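How I fixed the wobbly lid on my kitchen bin

38 comments
1,564 shares

I've put up with a rattling bin lid since August and last weekend I finally snapped. Mine is one of those round ones where the flap sits on a pin, and the pin had worked its way out of line. If yours clonks every time you drop in a teabag, have a go at this before you buy a new one!

Empty it first (sorry, obvious) and wipe round the rim with warm soapy water. Then lift the lid off and look for the small screws underneath. Mine took an ordinary crosshead screwdriver. 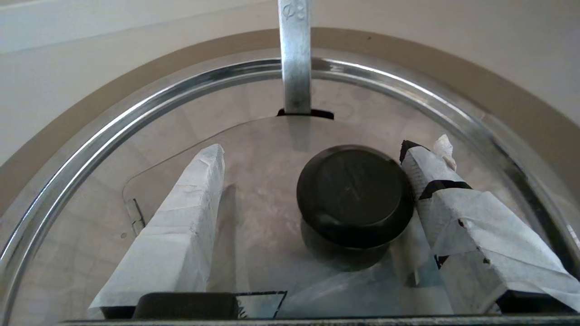 Clear plate, little hinge on the left, and a bar marked Ø8.

Loosen the screws half a turn - no more - and nudge the pin back until the flap swings freely. Hold it there with your thumb while you tighten up again, a bit on each side. My friend Noemi puts a dab of petroleum jelly on hers and swears by it. I tried it and the squeak went too.

Open and shut it a few times before the bag goes back in. If it still catches, loosen and nudge again.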